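Facilities > Shared Workrooms > Galleries > Message Boards

Message boards in the Velstead workrooms

The shared workrooms at Velstead have used small dry-erase boards in place of paper notices since the ground-floor corridors were repainted. Each room keeps one board of its own. It carries short working messages between one group of users and the next: which bench is reserved, what has been put away, what is to be moved and for whom. Larger notices, including fire and first aid information, remain on the fixed panels in the entrance hall and are not covered here.

Messages should be kept brief and written in letters large enough to be read from the doorway. Red marker is reserved for instructions that concern the moving of equipment or furniture. Black or blue may be used for all other purposes.

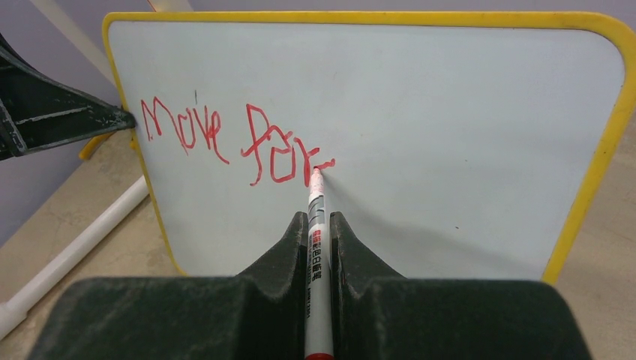

Last amended: February, by the Workrooms Office

A message in progress, in red, with the words "Move For" and a short dash. The large capitals are well suited to reading at a distance, although the board has some smudges and scuff marks from earlier use. Users are reminded that a message beginning in this way must be completed with the name of the group or room concerned. Instructions left without a name will be wiped at 7 p.m., when the building is closed.

Markers are issued from the Jarman store on the first floor. Dry-erase markers only are to be used; permanent ink has spoiled two boards in the Grekarari room, both of which had to be withdrawn. Any marker that has begun to fade should be handed in at the store and exchanged. Caps should be pushed on firmly after use and the marker returned to the pot by the door.

Placing the board

Boards may stand on the floor or hang on a wall, according to the room. Where a room has no suitable wall, the board may be propped, provided that it does not obstruct a doorway, a drain or a marked route. A propped board should lean back far enough to be stable and should face the side from which most users enter.
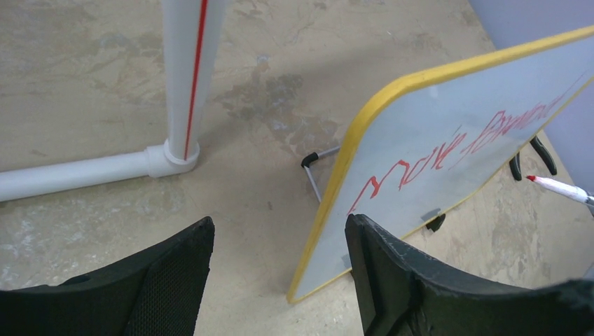 A reader who books the Stodberg room for evening classes has written to say that a leaning board is much easier for seated users to read than one hung at standing height, and asks that at least one room keep its board on the floor throughout the year. The point is accepted. The Stodberg room will retain a floor board, and requests from other rooms will be considered when the bookings are next reviewed.

The yellow-framed board is shown leaning on the concrete floor, with white pipework to one side. The bright frame was chosen because it stands out against a pale floor. Boards should be kept clear of pipes and fittings, and no board may be tied or clipped to them. Staining on the concrete should be reported in the usual way, giving the name of the room and the nearest door.

Users who lift a board should take it by the sides of the frame with both hands. It should be set down gently and never dragged, as grit from bare concrete marks both the trim and the writing surface. Tools should be cleared from the floor before a board is moved and returned to their hooks.

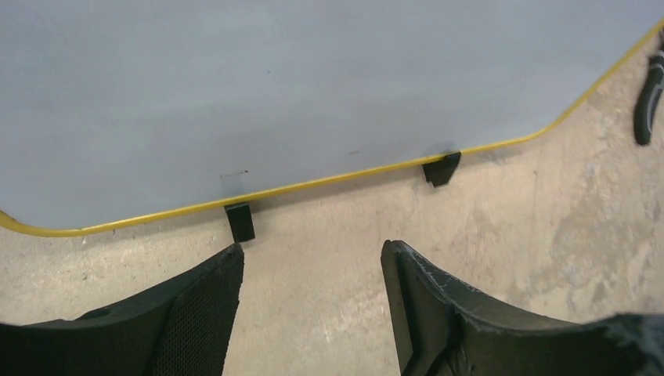 Lower edge of the board, with yellow trim and two black blocks.

The trim and the blocks should be looked over whenever a board is cleaned. A loose part should be handed to the Workrooms Office together with the board, which will be replaced from stock on the same day where possible. Repairs should not be attempted by users.

Cleaning is carried out with a dry cloth after each session and with a damp cloth once a week. Spirit-based cleaners may be used by staff only. Small specks that do not respond to a damp cloth may be left, as scraping damages the coating and makes later messages harder to remove. The Office holds over 20 cloths for this purpose, and used cloths should be placed in the lidded bin beside the Jarman store.

Requests for a second board should be made in writing and should state the room and the purpose.

Related pages
Workroom rules for new users
Jarman store: opening times and issue of materials
Booking the Stodberg room
Reporting damage to floors and pipework
Grekarari room: changes to the bench layout

This website uses cookies to remember your settings and to count visits to each page. By continuing to use the site you agree to their use. Cookie settings | Accept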